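Parveen Ranasinghe reads a property listing the way other people read a used car ad. She starts at the bottom, where the fees are, and works up to the adjectives last, if she gets to them at all.

"Stunning, sought-after, rarely available," she says. "Take those out and see what you have left. Sometimes it's an address and a phone number."

She spent years as a letting agent and then a sales agent in Atness before she switched sides, and she now works for buyers only, for a flat fee, out of two rooms over a dry cleaner on Vasel Street. I went to see her because I have been looking at apartments myself, and because I had a brochure in my bag for Sellari, the new development by the river, which I half wanted her to talk me out of. I was also unsure about her. Somebody who charges you to be suspicious has a reason to find things suspicious.

She took that well enough. "You should ask. I get paid the same if you buy or if you walk away. But sure, if every building was fine I'd have less work."

The brochure first, then. Sellari offers what it calls "effortless ownership": you buy the apartment, the management company runs it as a rental when you're not there, and a check arrives. The page on returns has a graph with a line going up and no numbers on the side. Ranasinghe turned it around to face me and put her pen on the empty axis.

"What is that measuring? It could be rent. It could be the price. It could be how tall the building is."

I said the sales office had told me the rental income was guaranteed for the first 3 years. She asked who was guaranteeing it. I didn't know. She asked whether I had seen the agreement or been told about it, and I had been told about it.

"A guarantee is a company promising to pay you. So which company, and what has it got in the bank? A lot of the time it's set up for that one building. And where does the money come from? Look at the asking price next to the older places on the same street. If you're paying extra at the start and getting it back in monthly pieces, that's your own money coming home."

Is that what is happening at Sellari? She wouldn't say so. She has not seen the accounts, and she was careful, more careful than I expected, to keep the general complaint apart from the particular building. What she would say is that the question has an answer and that the seller has it.

The service charge is where she gets going. The monthly figure in my brochure was $606, in smaller type than anything else on the page, with a footnote saying it was "indicative." Ranasinghe dislikes that word.

"Indicative of what? Before people move in, it's a guess, and the person guessing wants to sell. The pool, the front desk, the elevators, the landscaping, all of that gets priced like nothing will ever break. Then year two comes. I had a client in another building who bought because of the low charge. There was no reserve fund at all. The roof membrane went and every owner got a letter."

She advises people to ask for the budget line by line and to look for the reserve contribution before anything else. If the building is already occupied, she wants the minutes of the owners' meetings, as far back as they'll hand over. She thinks they are the most useful thing a buyer can read, and says hardly any of her clients had thought to ask for them. I hadn't.

I pushed her on this a bit. Plenty of people buy in new buildings without reading any minutes and live there happily for decades. My parents did. Wasn't she describing the worst cases, which are naturally the ones that land on her desk?

"Yes, probably. I don't see the happy ones. They don't call me." She thought about it. "But your parents bought somewhere to live. If the elevator costs more than you planned, you still live there. If you bought it for the income and the income's gone, what did you buy?"

We moved on to the show apartment. I had visited in August and liked it a great deal. There was a deep window seat and a kitchen with a long counter, and I had stood at the glass looking at the river for longer than I meant to. Ranasinghe asked whether I had opened the closets. I had opened one. She asked if the bed was full size. It had never crossed my mind that it might not be, and I still don't know. She says she carries a tape measure to every viewing and has caught short beds twice, along with rooms hung without doors so that they look wider.

"They're selling you a feeling, and it's a nice feeling. I like show apartments. I'd live in one. Just measure it."

She also asks which unit the show apartment stands in for. Mine faced the river. The one I could afford, on checking the floor plan with her, faces the parking structure of the Owusu building, 27 feet away. The sales office had not hidden this. It is on the plan, if you know which way up to hold it. 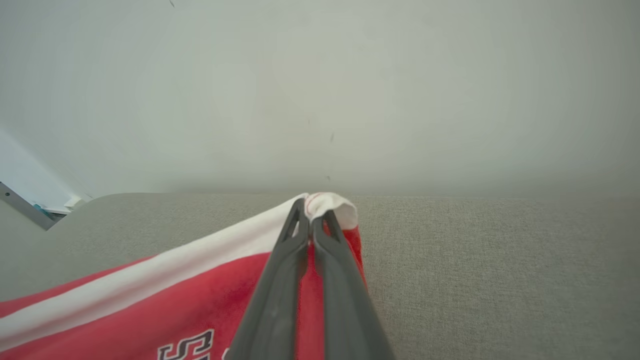 Red fabric against pale gray upholstery.

The reservation fee at Sellari is $1,000, and the form calls it "fully refundable subject to terms." We read the terms together. You get the money back if you withdraw in the first stretch, less an administration cost that the form doesn't state. After that you don't. Ranasinghe said it was a fairly ordinary form and that she had seen far worse. She would ask them to write the administration cost in by hand and initial it.

"If they won't put a number there, okay, now you've learned something for free."

She was less firm when I asked about the market as a whole. Her view is that prices in Atness have been carried along by people buying second units for income, and that higher mortgage rates will shake some of them loose. She admitted she had thought the same thing several years ago and told a couple of clients to wait. They waited, and they paid more. One of them still sends her a card at the holidays, and she isn't sure how to take it.

"So I don't do predictions now. I'll tell you what the contract says. What it'll be worth later, ask someone braver."

I asked what she would do in my place. She didn't care for the question and said so. Then she went back to the floor plan and said that if I wanted to live by the river, there were older buildings two streets back with bigger rooms, ugly lobbies and a service history you could look at. If I wanted an income, I should work out the sum with the apartment empty for a third of the year and see if I still wanted it.

I did that on the train home. With the guarantee, it works. Without it, and using the indicative charge, it comes out slightly under water, and I had left out repairs.

I have since written to the Sellari sales office asking who stands behind the guarantee, what the reserve contribution is, and what the administration cost on the reservation form comes to. They replied quickly and very politely and attached the brochure again. I've asked a second time. As of September 30, 2022, I have not put down the fee, and I have an appointment to see a place two streets back, where the seller's agent has agreed to dig out the minutes.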